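Plullunari break room refresh: where we are, 2019-04-30

Hi Štefánia,

Quick update on the second floor, as promised! We've now spent 710 of the 1,000 you signed off, and the room is finally somewhere people want to eat lunch. The chairs are in (a mixed bunch, but they're comfortable and they wipe clean) and the table came up really nicely once Bořivoj had gone over it with oil, so I've dropped the idea of buying a new one.

The big change is drinks. We cleared out the old cupboard in one long afternoon and found 39 bottles with nothing written on them, half of them flat. From now on sodas and juices go on the shelf by the door, and refillable bottles get a name label and go home at night. I've asked people to keep their shopping bags off the table too, and that one is going slowly, I'll admit. 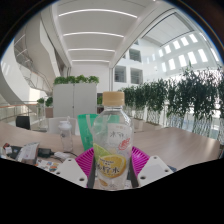 Do we still need the second fridge? I'd hold off until June, when the Jitunov team moves upstairs and we can see how full the first one gets.

Still to do: the blinds (Tveit sent the wrong width, they're swapping them for free) and 2 recycling bins, one for plastic and one for cans. The bins should come out of what's left with a bit to spare. If you're okay with it, I'd love to put the remainder toward a better kettle, the current one takes forever!

I'll send the receipts once the blinds are up.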